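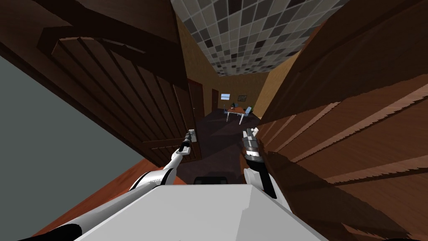 Old doors, old houses: Remedios Dimaculangan on what to keep

Search this site Go Popular: paint, hinges, drafts

Last updated: January

Remedios Dimaculangan has hung doors in Jarnham for 26 years. Caught her at lunch, sandwich in one hand, phone going off every few minutes. She talks fast. I type slow.

First thing I wanted to know, what do people get wrong?

"They throw them out," she says. "Door sticks in August, they go buy a new one. It's a sticking door! Wait till the heat's on and look again."

She blames paint for most of it. Layer on layer, every owner adds a coat, and then the edge is too fat for the opening. Her fix is to strip the edge, leave the face alone, and hang it back up before touching a plane. Planing comes last. "You can't put wood back. I've seen doors planed so much they whistle."

Hinges next. She carries longer screws everywhere, in a mint tin. A sagging door usually wants one long screw in the top hinge, she says, going right into the framing. Takes 2 minutes. She charges for the visit and feels bad about it, then doesn't.

What about drafts? Here she puts the sandwich down.

"Start at the bottom. Everybody buys the foam for the sides and there's a gap under the door you could mail a letter thru."

Her biggest job last year was a boarding house on Nallau Street, the Mohammadi place, three floors and hardly two doors the same size. The owner had a quote for all new ones. Remedios kept every door but 3. The total for hardware came to $1,768, mostly latches, and she still has the reciept pinned up in the van because she won a bet with her brother over it.

She doesn't like hollow doors but won't be rude about them. "They close. Kids sleep behind them. Fine." For a bedroom on a noisy hall she'd go solid every time, secondhand if you can find one, and bring a tape measure. Measure the opening in three places, use the smallest number. Check which way it swings before you pay.

Anything she'd never do again? Long pause. Dark stain on a front door facing south. Hers, her own house. Got so hot the finish went sticky and the mail slot glued itself shut.

Phone again. She had to go, somebody locked in a bathroom.

Comments (3)

gus_w: Long screw trick worked on our pantry door, thanks. Should of done it years ago

Leonie Böttcher: Does she do closets too? Ours jump the track.

tallmarie: Painted edges, yes!! Ours had five colors on it.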